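Robot Learning, Unit 10: Grasping things the camera would rather not see
Notes by Imogen Haworth. Read before lab.

Last time we left the policy doing nicely on mugs and blocks. It had 690 teleoperated demonstrations behind it and was feeling confident. This week we take the confidence away.

The problem. Most of what we feed a policy assumes that an object looks like itself. Clear plastic doesn't. It looks like whatever is behind it, plus a few bright edges that move when you move. Depth sensors do worse: they either return a hole or report the table underneath with perfect assurance.

The method. Marthinus Oosthuizen's approach, which we call the Forkdale recipe after the building, has 2 parts.

Part one: collect demonstrations in pairs. The operator does the task with an opaque object, then repeats it with the clear one from the same starting pose. The network is trained to give both views similar features. You will find this dull to collect. Everyone does.

Part two: drop depth inside the work area and let the color images carry the load, with the wrist poses as a second input.
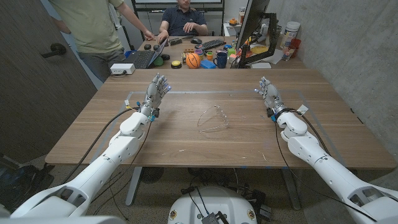 The result is modest. On opaque objects, the paired policy matched the old one, give or take. On clear ones it went from hopeless to usable, and failed mostly by closing a finger's width too high – a mistake I have seen students make with the same objects. Training took around 12 hours.

Two cautions. First, the tape outline matters. Starting poses are sampled inside it, and a policy tested outside it is being asked a different question. Second, don't tidy the background between sessions. A policy that has only met a clean desk will be shocked by a messy one, and yours will be messy.

For lab: read the Wavmont paper, sections 2 to 4. Skip the proof unless you enjoy that sort of thing. Bring one transparent object you don't mind losing.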